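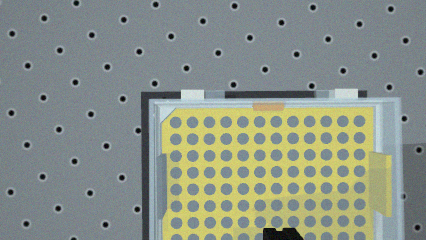
Simulated deck view, rack in its tray, gripper coming in from the front edge.

Fixed reference for a tip rack in simulation: corner, hole or deck?

Posted by Upendo Mussa
Tags: lab automation, simulation, frames, naming

We are a small group at Gachanja writing down house rules for our simulated pick and place cells before we let anyone run them on the real bench. The cell is a breadboard style deck, a tray, a yellow rack in the tray, and a gripper. The render above is from the overhead view.

Our draft says every rack pose must be given relative to the deck holes, to keep everything in one coordinate frame. The trouble is that our tray doesn't sit square to the hole pattern. It is turned a bit, so every rack pose ends up with an ugly rotation in it, and people keep rounding it off. We had 1,450 runs logged last month and a good part of the failed ones trace back to someone typing a rounded angle.

Is there an accepted practice for this? Should we force the tray square to the holes, or change the rule? Also, two of us disagree about which rack hole should be called A1. The rack has one corner cut on the diagonal, upper left in our view. I would like a rule I can put on one page.

Musyoka Rugemalira
Just square it up. It's simulation, you can put the tray wherever you like. We did that and never looked back.

Comment from Upendo Mussa
The real tray is turned too, so squaring it in the simulator means the two don't match. I should have said so in the post.

Shagufta Shaikh
Leave the tray where it is and change the rule. I'd write it as a chain: deck to tray, tray to rack, rack to hole. Each step gets stored once, in one file, and only the deck to tray step carries the odd rotation. Nobody types an angle by hand after that. If the tray moves you re-measure one number and the rest follows.

What we have on our page at Illton, shortened:

Deck origin is a named hole, marked on the real deck with paint and in the model with the same name.
Tray pose is measured, never estimated, and saved to full precision. No rounding in the file. Round on the screen if you want.
Rack pose is given in the tray frame. If the rack is seated properly the rotation should be zero. If yours isn't, fix the rack model before you fix anything else.
Hole positions come from the rack drawing as pitch times row and column. Don't click on them in the viewer.
The gripper gets an approach height above the rack top and a keep-out box around the tray walls. Check the walls separately from the rack — a path that clears the holes can still clip a wall on the way in.
Any change to a frame needs a second person to read it and a fresh set of test runs.

On A1: use the cut corner. Put A1 at the hole nearest to it and say so in words on the page, plus "as seen from above." Don't write "upper left" by itself, because someone will move the camera. One caution is that some rack makers put the cut at a different corner, so write the rule per rack model and check the drawing for yours.

We went through 2,284 runs after switching to this and the angle errors stopped. We still had 2 wall strikes, both from a keep-out box that was set too low.

Atieno Lyimo
Agree with the chain. I'd add that the overhead view shouldn't be used for sign-off. From above you can't judge how high the fingers are over the rack. Our rule is one top view and one side view saved with every approved path. I don't know about the A1 thing, we use plain index numbers starting at zero.

Comment from Upendo Mussa
Thanks, going with the chain and the cut corner. Side view added to the draft as well.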